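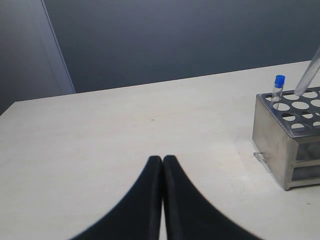
Tabletop with closed gripper.

Film Remakes Season: progress report to the Wolard Fund

The season has completed its spring programme at the Gison cinema. Seven remakes were shown, each paired with the original film. Average attendance was 143 against a target of 130. Audience cards were collected after each pair, and Osent will report on them in June.
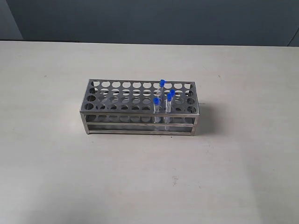
Metal test tube rack on a grey tabletop.

Rights for two autumn titles remain unsettled. The Ngcobo archive has offered a subtitled print of one original, subject to a handling fee of £1,000. The Fund's approval is requested for this sum, to be met from the unspent print budget.

Last updated: May
Contact us | Copyright Osent | Back to top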